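Progress on the Dirkdale Workshop Arm

February 26, 2019

Members will recall that the shared workshop at Dirkdale agreed last August to support the building of a small robot arm on the long bench beneath the north windows. The following is a statement of where that work stands and of what remains to be settled before the spring.

The arm itself is complete in its mechanical parts. It has four powered joints, and its controller is the board developed by Lewis Kinnear for the earlier Ultholm project, with revised wiring. The base has been bolted to a steel plate after the first mounting was found to flex under load. The cost to date stands at some £2,000, which includes the replacement of one motor.

It was decided at an early stage that each movement should be tried in simulation before it is tried on the bench. The model of the arm was prepared over the winter and now agrees with the measured joint limits. The view used for most of this work is taken from above the gripper.
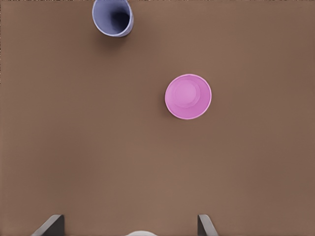
The task set for the arm is a modest one. It must approach a cup, close upon it and place it inside another of the same shape. The simulated table has been kept to a plain brown, so that the approach can be judged without distraction. Colour is changed between layouts, and a layout with one pink cup and one lavender-blue cup is useful for checking that the program selects the cup it has been told to select. A wide approach with the fingers open is preferred, as the earlier and narrower setting allowed very little error in the wrist.

The program keeps a written log of every attempt, and 101 attempts had been entered when this post was prepared. The principal fault recorded is a small drift in the wrist joint after long sessions. Lewis Kinnear has proposed that the joint be set to zero again after every third attempt, and this has been adopted for the present.

Matching colours present a separate difficulty, for the program must then rely upon position alone.
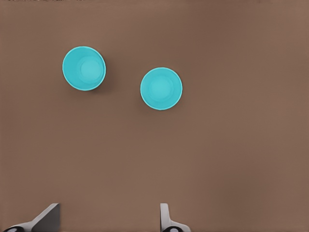
Two turquoise cups in the simulated layout, with the gripper open.

Work on the physical gripper will resume when the new finger pads arrive from Aitken. The pads will be fitted with the existing screws – no further drilling of the fingers is planned. The Arkum power supply is to be returned to the stores, and those who had reserved it may collect it from the second shelf.

Members wishing to use the long bench are asked to leave the steel plate in position.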